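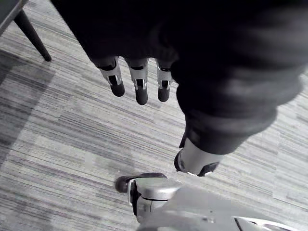 *Near-black fabric, lighter where it bunches on the right.*

## Black cotton going gray: dye loss or surface wear?

**kkazmi** (original post)

I am trying to separate two things that get lumped together as fading. My black work shirts are 100 percent cotton jersey. After one season the elbows and hems look gray and the chest panel still looks close to new. All of it went through the same water and the same detergent, so I would expect dye loss to be even across the garment.

Settings: cold, normal cycle, liquid detergent, tumble dry medium. Soft water. I have not used any bleach.

Should I be redyeing these, or is the dye still there under the fuzz?

**traller**

Mostly fuzz, from what you describe. Broken fiber ends stand up from the yarn and scatter light, and on black it reads as gray. Easy to check. Wet a gray patch and a good patch. If they match wet and differ dry, you are looking at surface wear. If the gray patch stays lighter when wet, dye is gone.

Use plain water, no detergent, and blot before you compare.

**Natalie Wainwright**

The wet test is useful but it overstates the case. Water darkens everything, and a small loss of dye is hard to see on a soaked shirt. I would also rub a dry white cloth on the inside of the hem, then a damp one. Color on the dry cloth is loose dye sitting on the fiber. Color on the damp one only is usually dye that was never fixed well.

And drop the dryer. Most of the lint in the screen came off the clothes.

**kkazmi**

Wet test done on 2 shirts. On the older one, elbow and chest match when wet. On the newer one the elbow is still slightly lighter. Nothing on the dry cloth for either, faint gray on the damp cloth for the newer one.

**traller**

Then the older one is wear and the newer one is wear plus poor fixation. Different dye lots, or different dye classes. Do you know who made them?

**kkazmi**

Both are Fairclough, bought in October a year apart. Labels are identical apart from a lot code, 556 on the newer one.

**badine**

I'll disagree on the dryer. I line dried everything black for a summer and it went brownish across the shoulders. Sun does more damage to some blacks than tumbling does. If you line dry, do it inside out and in shade.

**Natalie Wainwright**

Shade was assumed on my end, but I should have written it. A brown or reddish cast is a light problem or a chlorine problem. The OP has gray with no cast, so I stand by abrasion.

**badine**

Fair. I would still take low heat for 30 minutes and pull them out damp over a full line dry. The last part of the cycle, when the cloth is nearly dry, is where mine came out fuzzy. I have no measurements for this.

**traller**

Agree on pulling them damp. Other things in order of how much they did for me:

- Wash inside out, zippers closed, no jeans or towels in the load.
- Delicate cycle. Shorter agitation matters more than water temperature.
- Fill the drum loosely. A packed drum rubs cloth on cloth.
- Detergent with cellulase, if you can find one. It trims loose cotton fibers. Don't use it on anything thin.

**kkazmi**

Is there any strength loss with cellulase? The elbows are already thin.

**traller**

Yes, some. Skip it for those shirts and use a fabric shaver on the hems.

**Natalie Wainwright**

For the newer one, a commercial dye fixative is worth trying before you redye. Test the hem first. It can shift the shade, and it won't restore color already lost. If you do redye, the polyester thread in the seams will stay whatever color it is now.

**tara**

Late question on the same subject. Does vinegar in the rinse set the dye? I see it recommended everywhere.

**traller**

Not on cotton. Acid is used with dyes for wool, silk and nylon. In a cotton load it helps rinse out detergent residue, and residue can leave a pale film on black, so people see an improvement and credit the dye. An extra rinse does the same job.

**kkazmi**

26/12/2025 update. Older shirt: shaved the hems, delicate cycle, pulled damp. Hems are visibly darker, elbows unchanged. Newer shirt: fixative applied, damp cloth now comes away clean after two washes. Elbow still lighter. Leaving the redye until I can find black cotton thread to restitch the cuffs.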